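The Robot That Leaned Over

Banimville, 4 May 2022

The fall itself was never seen by a human being. It happened at night, inside a computer, during a batch of 833 simulated runs, and it left behind a line in a log file and a kitchen that stood at a wrong angle. In the morning an engineer at Haldane opened the log, saw the word "complete" next to the run, and went to get coffee.

Haldane is a small company on the second floor of an old printing house in Banimville. It writes the software that tells two-armed robots how to move in a home. The robots must pick up a bottle, carry a pan, open a cabinet. Before any real machine is allowed to try, the software has to practice in a simulated kitchen, and it has to practice a lot. I spent several days with the team this spring, after they had agreed to talk about a fault which most companies would keep for themselves.

The fault was simple to describe. In 30 of the 833 runs, the robot's body had tilted while its arms were reaching over the counter. The arms continued to work. The controller calculated every position from the robot's own base, so from its point of view nothing was strange. The gripper was where it should be, relative to the shoulder. The shoulder was where it should be, relative to the base. Only the base was no longer straight in the world, and the controller did not ask about the world.

"We measured everything except which way was down," one of the engineers told me. She has worked on arms for most of her career, and she said that people who come from arms often think this way. A factory arm is bolted to a floor, and the floor does not move.
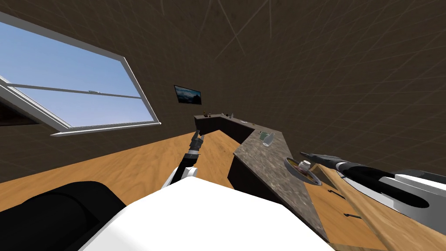

The team first believed that the problem belonged to the simulator. This was a natural thought. Simulated objects sometimes sink into a table or jump into the air, and everybody who works with them has learned to shrug a little. For 3 weeks the tilted runs were put in a folder called "physics" and were not studied. The success rate for the whole batch was 87 percent, a good number, and it went into a presentation.

What changed their mind was a test in Hornthorpe. The company rents a hall there with one real robot and a kitchen made from secondhand cabinets. In July of the previous year, during a slow reach to the far side of the counter, the real robot began to lean. A technician pressed the emergency stop. The machine was attached to a safety line from the ceiling, as it always is in Hornthorpe, and nothing was broken. But the controller's record of that reach showed no error at all. The engineer who read it told me she felt cold, and then she remembered the folder.

When they finally opened the 30 runs one after another, they found that the simulator had been quite correct. Both arms had been stretched out at the same time, one low and the other over the furniture, and the planner had treated each arm as a separate task. Each movement alone was safe. Together they took the center of mass outside of the wheels.

The repair had two parts. The first was a balance check which looks at both arms together before any motion begins. The second was to use the tilt sensor. It had been in the robot's body from the beginning, and its signal was recorded faithfully, but no program was reading it. Now the robot slows down at a small angle and stops at a larger one. The exact limits were discussed for a long time, and a visitor from Brislow, the firm that builds the mobile base, argued for stricter values than Haldane wanted. Brislow's values were taken.

Stopping brings its own difficulty. A robot on a factory line can cut the power and wait. A robot which is leaning over a counter may fall faster if its joints go soft, so the arms must first come back toward the body, gently, and only then lock. The team wrote this routine four times. The third version pulled back so quickly that it tipped the simulated robot in the other direction.

I asked why the word "complete" had appeared in the log. The answer was a little embarrassing for them, and they gave it anyway. The run was marked complete when the arm reached its final position relative to the base. A robot lying on its side could pass. The success test has been rewritten, and the old results were scored again under the new rule. The team does not use the 87 percent any more.

The folder still exists. It has been renamed "read these first," and every new engineer spends the first morning with it.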